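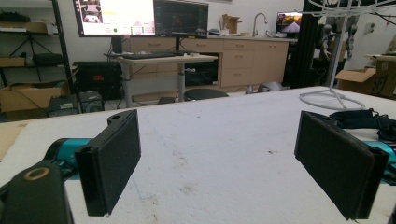
Robot teaching by demonstration

Robot teaching by demonstration (also called programming by demonstration, or learning from demonstration) is a group of methods in which a person shows a robot how a task is done, and the robot or its software makes from this a programme or a policy of movement. It is different from ordinary robot programming, where an engineer writes down the positions and commands one after another. The person who shows the task is usually called the demonstrator, or the operator when the robot is controlled from a distance.

Contents
1 Main methods
2 Hand-held grippers
3 Recording a demonstration
4 Use in small workshops
5 Problems and criticism
6 See also

Main methods

The methods are commonly divided by where the demonstrator's hands are during the work.

In kinaesthetic teaching, the demonstrator holds the robot arm itself and moves it through the task. The motors are set so that the arm follows the hand with little resistance, and the joint angles are stored. This is simple to learn, but a heavy arm makes the person tired, and small movements of the fingers are hard to show.

In teleoperation, the demonstrator moves a control device and the robot copies the movement. The device can be a joystick, a glove, a virtual reality controller or a smaller arm of the same shape, which is then called the leader arm. The recorded data come directly from the robot, so they need little conversion. The price is a certain slowness: most operators work much more slowly through a robot than with their own hands, and they do not feel the contact with the object unless the device gives force back.

In hand-held demonstration no robot arm is needed for the recording. The demonstrator carries a tool which ends in the same kind of fingers as the robot has, and does the task with it at a table.

Hand-held grippers

A hand-held gripper normally has two fingers which face each other and are closed by a trigger or by the squeeze of the hand. A camera is often fixed on the tool, so that the fingers stay in view at both sides of the picture and the work lies between them. When the same fingers and the same camera are later placed on a robot arm, the robot sees the task in almost the same way as it was shown.

The surface of the fingers has a large influence. Hard plastic slips on smooth objects, rubber holds well but sticks to paper and thin film, and a textile covering is kinder to painted or polished parts. Pads are usually made so that they can be changed, and a worn pad on the tool with a new pad on the robot is a known source of failure.

Light objects which hang, such as chains, keys or cords, are counted among the difficult ones. They swing when touched, and the fingers must come to them from a direction that is not always the same.

Recording a demonstration

One demonstration is called an episode. It contains the camera images, the position of the tool over time and the opening of the fingers. The position may be calculated from the images, from a motion sensor inside the tool, or from both together. Before the first episode the tool is calibrated by closing and opening the fingers completely.

Demonstrators are generally told to move evenly, to keep the other hand out of the view and to change the starting place of the objects between episodes. Failed attempts are marked and kept apart. Some laboratories also record corrections, where the tool first makes a small error and then recovers from it - these episodes help the robot when it does not arrive exactly where it should.

Use in small workshops

Teaching by demonstration is of interest to small firms which change their products often. A well documented case is the packing workshop Justimance in Trurbridge, where Erlinda Navarro and Jayson Lacson taught one arm to take small goods from a display rack and put them in trays. They collected 1487 episodes with a hand-held tool over 9 weeks. Their report, dated 02/01/2022, says that the hanging goods needed more episodes than all the other goods together.

Problems and criticism

The robot learns the habits of the demonstrator, including the bad ones. If two persons show the same task in different ways, the software may mix them and produce a movement which neither of them made. Divina Maglaya has argued that a group should therefore agree on one way of working before it records anything. Myrtle Pruitt takes the opposite position and prefers many styles, provided that the number of episodes is large enough.

A second problem is reach. A human arm can bring a hand-held tool into positions which the robot arm cannot copy, and such episodes must be removed or shown again.

See also

Teleoperation
Motion capture
Imitation learning
Robot end effector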